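Equipment Budgets Should Start With the Work
2025-10-13

Institutions that plan to buy their first robot arm usually begin with the arm. A committee compares reach and payload, obtains quotations, and sends the preferred model forward for approval. Simulation, spare parts, and staff time are entered later, if money remains. In our view this order should be reversed.

The experience of the Bunen program is instructive. Its February plan placed 71 percent of the first-year budget in hardware. Software, training, and repair shared the rest. When the household tasks were reviewed in detail, the program found that it had priced a machine and left most of the work unpriced. Someone must build the test kitchens, choose the objects, write the task lists, and check the results. Those hours belong in the capital request.

Rangel, a smaller laboratory, took another course. It delayed its purchase and spent its first funds on a simulated kitchen and up to 200 staff hours for task design. A trial layout can be changed there in an afternoon, and a poor choice of table height or mounting point costs very little to correct. By the time Rangel asked for quotations, it could state what it needed from a supplier.

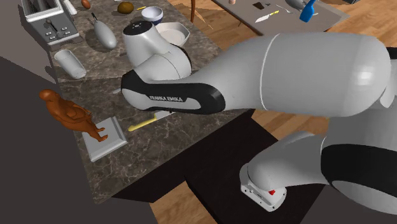

Vendors will object that simulation does not replace testing on real equipment. We agree. Contact, wear, and cable routing are still poorly predicted, and no budget should treat a simulated trial as final acceptance. The proper question is how much should be learned before a purchase order is signed. Our answer is a good deal more than is now customary.

Service terms deserve the same attention. Jania and Helico submitted similar base prices to Bunen, yet the yearly support charges differed by $1,618 per arm. Over the life of a small fleet, such a difference can decide whether a technician is retained.

We therefore recommend that any request for more than one arm include a written task list, at least 100 completed trials in simulation, and a support estimate covering the full period of use. Requests that lack these items should be returned to the department before the next funding round.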